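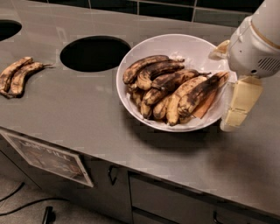 The argument about robots in the staff kitchen at Narnden has been going on since December, and most of it has been about whether anybody loses a job. I think that is the wrong place to start. Nobody was hired to clear fruit. It fell to the kitchen porters, along with the dishes, the coffee and the floor. The work sounds simple until you look at a bowl of bananas heavily speckled with brown and black, two more lying on the steel beside a round hole in the counter, and have to decide which ones a person would still eat. Porters make that call in a second, and they have never been paid for making it.

Now the machine has to make it, and someone has to tell it how. At our site that someone is a porter with 19 years on the job. She corrects its choices between 6 and 7 in the morning, on top of her old duties and at her old rate. The company calls this support. I call it training, and training is skilled work.

I have no quarrel with the robot. Lifting and sorting wear out wrists, and I would gladly hand that part over. But if 26 people in our building are expected to teach it what they know, put the teaching in their job description, give it hours on the schedule, and pay for it.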